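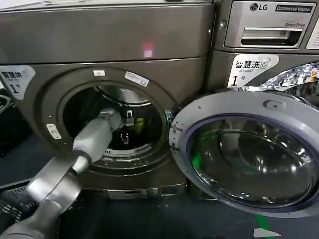 Filtov will begin direct exports of wheel bearings and hub units from its Jundby plant in May, ending an arrangement under which all foreign orders passed through the trading house Stasix. The first shipments go to Lục, a parts distributor that supplies independent repair shops. The opening list has 213 part numbers, most of them for light vans and older passenger cars. Bearings are a slow item to clear because the same steel ring can end up in very different goods. A front-loading washer with a stainless-steel drum, like the dark gray machine shown with this item, crosses a border as one finished product under one code. A loose bearing is classified by its type and size, while a hub unit with a flange and sensor may be treated as a vehicle part and charged at another rate. Filtov has split its price list along that line.

Under the old arrangement Stasix bought at the factory gate, paid for freight and set its own resale price. Filtov had no say in stock levels abroad and received sales figures once a quarter. The new contract makes Lục the importer of record, with Filtov responsible for the goods until they are loaded. Payment is due 45 days after the bill of lading is issued. 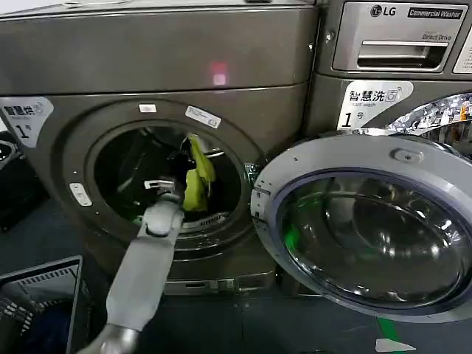 Stock is the other change. Lục has agreed to hold five weeks of cover on the fastest-moving numbers and to send a weekly usage file each Tuesday. Slower numbers will be shipped from Jundby in mixed pallets, with a minimum order by weight. Filtov expects that to reduce part-filled containers, although the saving depends on how accurate the usage file is in the first months.

Prices will be quoted in the buyer's currency and reviewed twice a year. A review can be called early if the exchange rate moves more than 4 percent from the reference rate for ten working days in a row. Steel surcharges stay on a separate line of the invoice – a point Lục is said to have asked for, as its own customers want to see them.
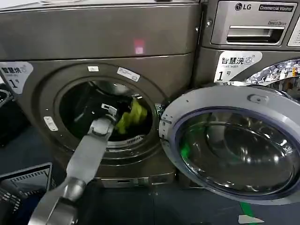

Effect on current Stasix buyers

Stasix keeps its existing stock and may sell it until it runs out. Open orders placed before the change will be filled on the old terms, including the old carton labels. Warranty claims on those parts go back through Stasix, and claims on parts bought from Lục go to Filtov. The two sets can be told apart by the batch code, which gains a leading letter under the new system.

Buyers who carry both should store them under separate bin locations. The bearings are made to the same drawings, but a claim filed through the wrong channel will be returned unprocessed and must be sent again with the correct form.

Filtov plans to extend the list to 363 numbers once the first two container loads have cleared. The additions are mainly rear hub units and clutch release bearings. Tapered sets for heavy trucks remain outside the contract, and the company has given no date for them.

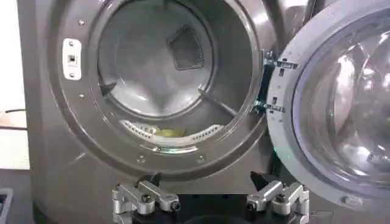

Will repair shops be able to order from the plant?

Orders from repair shops must go through Lục. Filtov will accept direct orders only from distributors with an import license and a signed stock agreement. Technical questions on fit and torque values can be sent to the plant, and the data sheets will be posted with each part number as it goes on sale.

Shops with an open account at Stasix need a new account at Lục to buy from the May list. Credit limits do not carry over.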